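I got to the bakery on the Drurnlow road at the time she told me to, 5 in the morning, and she was already on her second pot of coffee. She asked me to leave her name out ("my sister reads everything and I'll never hear the end of it"), so she's just the baker here. I'd come to talk about rye bread. We talked about moving house, her knees, the price of flour and - eventually - rye bread. 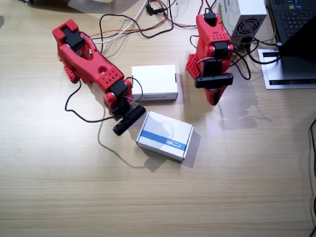
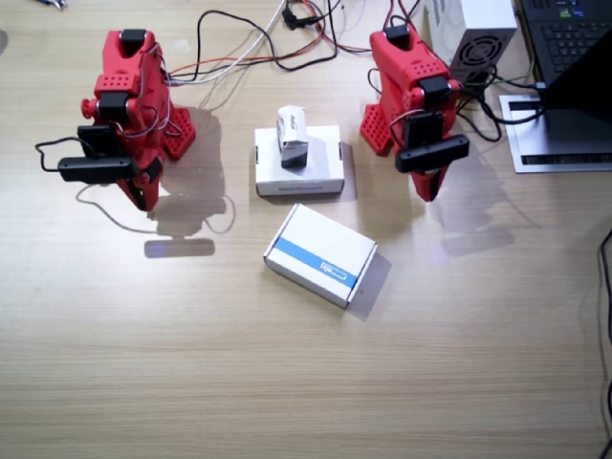
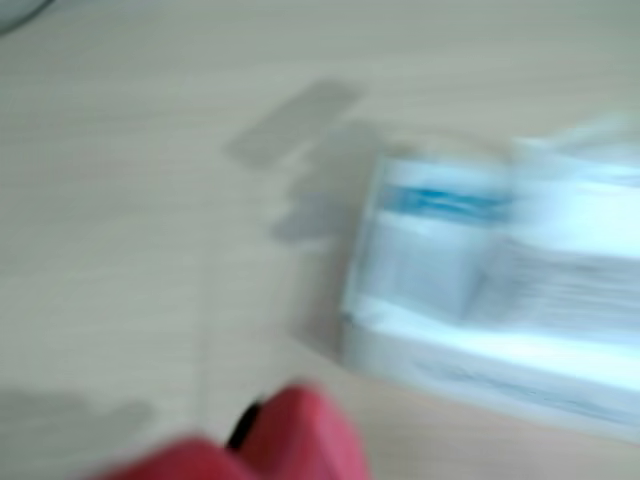

She didn't start out baking. For 12 years she drove a delivery van for a dairy over in Cakmont, and she says that's where she learned to get up. "People ask how I can stand the hours. I was loading milk at three. This is sleeping in!"

The bread came from a neighbor, an old man who baked once a week and gave most of it away over the fence. She liked it so much that she finally asked for some of his starter, and he handed it over in a jam jar with no instructions at all. "I killed it in a week," she told me, laughing. "I went back, very ashamed, and he gave me another jar. Killed that one too. The third time he came over and stood in my kitchen and watched me feed it, and he said, why are you using so much water? And that was my whole education."

I asked if it's still the same starter. She thinks so. She keeps a backup in the freezer at home and another at a friend's place in Grindow, which I thought was a bit much until she told me about the summer her fridge quit while she was away for a wedding. I'll spare you the details (the lid was on the ceiling, that's all I'm saying).

What I really wanted to know was why her rye isn't gummy. Mine always is. I've been baking it on and off for years and I get this damp line along the bottom, like wet clay, and I had brought half a loaf in my bag to show her, feeling about nine years old. She cut it, pressed the crumb with her thumb and smelled it.

"You cut it too soon," she said.

I said I'd waited until it was cold.

"Cold isn't done. Wrap it in a towel and leave it until tomorrow. I tell customers that every day and every day they eat it in the car."

She also thinks I bake it too hot and too short. Hers go in hot for the first few minutes, and then she turns the oven way down and forgets about them for a good long while. She doesn't use a thermometer. She knocks on the bottom of the loaf, which I've read about in every bread book I own and have never once understood, so I made her do it for me on a good one and a bad one. I'm sorry to report they sounded the same to me.

By 6 there were people at the door, and she let them in even though the sign said otherwise. Most of them didn't have to order. She talks to everybody, and the talk is mostly about other things: somebody's roof, somebody's dog, whether the Arrieta bridge will ever be open in both directions again. One woman came in for rolls and stayed long enough to drink a coffee and tell us both about her hip.

"That's the part I'd miss," the baker said when it got quiet. "The bread I could do at home."

Would she ever stop? She made a face. She bakes nearly 30 loaves of the rye on a normal morning, plus the rolls and a white loaf she's a little rude about, and her knees don't love the concrete floor. She bought a rubber mat last October and calls it the best money she ever spent. She's tried having help, but the last one kept opening the oven to look. "I can't have that. You want to look at something, look out the window!"

She did say she'd like to teach a class someday, just a few people around a table, no oven gloves with slogans on them. I told her I'd sign up. She looked at my half loaf again and said I'd better.

I left with two ryes and a jar of starter with a rubber band around it to mark the level. Equal weights of flour and water, once a day, and stir it with the handle of a wooden spoon - she was firm about the handle, and when I asked why she said the other end is a pain to wash. I made it all the way home without touching the bread. Then I had the heel of one standing up at the counter, still in my coat, with too much butter. The other one's in a towel until tomorrow.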